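Zuvside財団 助成事業 中間進捗報告
課題名:小規模木造校舎における床下湿気環境の改善に関する調査
報告者:Cheuk-hei Tu(Skirnton建物環境研究室)
対象期間:前回報告以降、5月末まで

1. 進捗の概要

対象校舎2棟のうち、北棟の床下測定は計画どおり継続している。南棟は床下点検口の拡幅が必要となり、測定開始が当初計画より遅れた。点検口の工事は終了し、現在は両棟で同一条件のデータを取得している。予算の執行は計画の範囲内であり、費目間の流用はない。

2. 測定の状況

温湿度ロガーは床下の通気経路に沿って配置し、記録間隔は全点で統一した。北棟では、換気口に近い測点と建物中央部の測点とで相対湿度の日変動に明瞭な差がある。換気口側は外気に追従して変動するのに対し、中央部は変動幅が小さく、降雨後の低下も緩慢である。布基礎の人通口の一部が配管で狭められており、中央部への通気を妨げている可能性が高い。

南棟については測定期間が短く、北棟との比較は次回報告で行う。予備的な値では中央部の湿度が北棟より低いが、外気条件が異なるため評価には含めない。

木材含水率は大引と根太の双方で、同一箇所を繰り返し測定している。測定面の汚れによる誤差を避けるため、測定前に表面を乾いた刷毛で清掃する手順を追加した。これに伴い、清掃手順を導入する前の含水率は参考値の扱いとし、報告書の付表でも区別する。
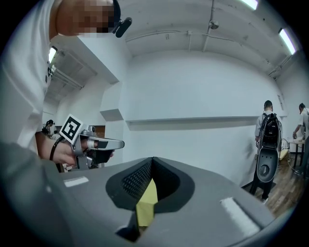 図1 パッド間に挟まれた淡黄色のブロック

3. 対策案の検討

対策は次の案を比較している。

案A 既存換気口の清掃および防鼠網の交換
案B 人通口まわりの配管移設による通気経路の確保
案C 床下地盤面への防湿シートの敷設

案Aは単独では中央部への効果が限定的と見込まれるが、他案の前提となるため先行して実施する。案Bは配管の使用状況の確認が必要であり、Drokley設備に図面の照合を依頼した。返答は一部の系統に限られており、残りは現地で追跡する。案Cの試験敷設範囲は北棟中央部の170平方メートルとする。敷設時には既存の束石まわりに隙間が生じやすいため、立ち上げ寸法と重ね幅を仕様書に明記した。

4. 課題

(1) 北棟の測点7で記録の欠落が生じた。電池端子の接触不良が原因であり、当該ロガーは交換済みである。欠落区間の補間は行わず、集計から除外した。

(2) 防湿シートの納入元であるTseng資材から、指定厚の製品は最小出荷単位が2,000平方メートルとの回答があった。試験敷設に対して過大であるため、端尺品の供給または同等品への変更を協議している。同等品とする場合は透湿抵抗の試験成績書の提出を条件とする。

(3) 授業時間中は床下への立ち入りができず、含水率測定は16時以降に限られる。日中の値との差を確認するため、休業期間中に時刻を変えた測定を実施する。

5. 次期の計画

南棟の測定を継続し、梅雨期を含む両棟の比較を行う。北棟では案Aの施工後に一定の観測期間を置き、その後に案Cの試験敷設へ移る。案Bの実施可否は配管系統の追跡結果により判断する。施工前後の比較には外気の絶対湿度を併用し、気象条件の差を補正する。補正方法の詳細は次回報告に添付する。

6. 承認を求める事項

南棟の測定開始の遅れに伴い、同棟の観測終了時期を後ろ倒しとする変更について承認を求める。助成総額の変更は伴わない。変更後の工程表は別紙1、費目別の執行状況は別紙2のとおりである。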